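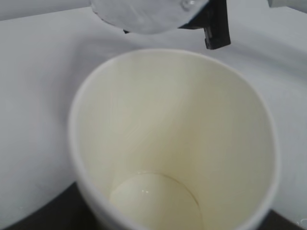
協働ロボットと書いてある機種なら、リスクアセスメントは省いてよいのか。

省けません。評価の対象はアーム単体で終わらず、ハンド、つかむ物、作業台、人の立ち位置まで含めた作業全体です。カタログの「協働」の二文字は、その作業について何も保証してくれません。

このページでは、卓上で飲料の容器を扱う双腕作業を題材に、現場で使える作業ルールの作り方を順に説明します。市販のひな形を埋めるだけで済むという話をよく聞きますが、筆者はあまり信じていません。以前読まされたSkidudix向けの手順書は88ページあり、非常停止を誰が押すのかがどこにも書かれていませんでした。

手順1 作業を一文で書く

「左右のハンドで紙コップとボトルを扱い、水を注ぐ」くらいの粗さで十分です。ここに「安全に」「適切に」と書き足したくなったら消してください。確認のしようがない言葉は、監査のときに双方が都合よく読みます。

手順2 台の上に置く物を決める

一覧に載せるのは、作業に使う物だけにします。工具、スマートフォン、書きかけの記録用紙は載せません。容器については、材質、中身の有無、蓋の有無を書きます。空の容器と水の入った容器は別の物として扱ってください。把持力の上限も、倒れたときの後始末も変わるからです。

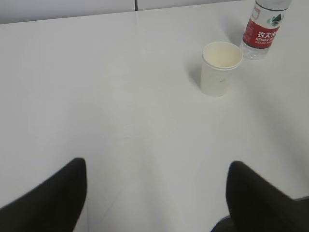

白い作業台の紙コップと飲料水のボトル。手前の左右はグリッパの指。

置き場所は台の端からの距離で決めます。「中央付近」という指定は、担当者が替わるたびに動きます。床や台に目印のテープを貼る流儀もありますが、剥がれたまま使い続けている現場を何度も見たので、筆者は治具を当てて置く方法を勧めます。

手順3 水と電気の境界を引く

ハンドの保護等級を仕様書で確認します。アームの等級が高くても、後付けのハンドやケーブルの継ぎ目まで同じとは限りません。Indettiの導入資料のように「防滴対応」とだけ書かれている場合は、どの部位の、どの姿勢での話なのかを文書で問い合わせてください。口頭の「たぶん大丈夫です」は記録に残せません。

確認が済むまでは、次の扱いにします。
・注水の動作は空の容器で通し、経路を確定してから水を使う
・水の量は、全部こぼれても台の上で拭き取れる範囲にとどめる
・電源タップと制御盤は台より低い場所に置かない
・濡れたら停止し、拭き取り、点検欄に署名してから再開する
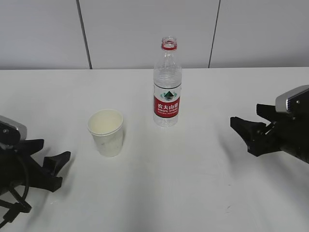 手順4 左右のアームの優先順位を決める

双腕の作業で抜けやすいのがこの項目です。片方が保護停止したとき、もう片方はどうするのか。初期設定のままだと動き続ける構成もあるので、設定画面の表示を信じず、低速で実際に止めて確かめます。試すのは、両腕が離れているとき、近づいているとき、片方が容器を持っているときです。把持したまま止まった場合に指を開くのか閉じたままにするのかも、容器ごとに決めておきます。

速度の上限は、人が台に手を入れる工程があるかどうかで分けます。Skonduvitzの講習では一律の値を配っていましたが、根拠を尋ねても答えは返ってきませんでした。他所の数字を借りるなら、せめて出典と測定条件を添えてください。

手順5 記録は読まれる量にする

筆者が関わったChiangの案件では、一期分の異常報告が307件たまっていました。そのうち対策欄まで埋まっていたのは22件です。欄の多い書式が悪いと言い切るつもりはありませんが、少なくとも書式を立派にしても対策は増えませんでした。項目は、日時、直前の動作、止まり方、再開を許可した人の名前に絞ります。 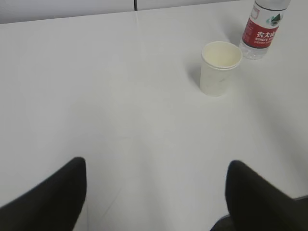
手順6 見直しの条件を書く

「年一回見直す」とだけ書いた規則は、年一回、表紙の日付が変わるだけになりがちです。見直しの引き金は変更そのものに結びつけます。ハンドの指を替えた、容器の銘柄を替えた、台を動かした、プログラムの経路を編集した。どれか一つでも当てはまれば、手順2から通し直します。容器の銘柄くらいで大げさだと言われますが、胴の太さと柔らかさが違えば、把持幅も潰れ方も違います。

査読してくれたLorraine McPheeからは、手順4の停止試験にも再実施の条件を明記すべきだという指摘がありました。もっともなので、制御ソフトを更新したときは変更履歴の内容にかかわらず試験をやり直す、という一行を加えています。「安全機能に影響なし」と書かれた更新でも同じ扱いです。

最終更新:2025年10月23日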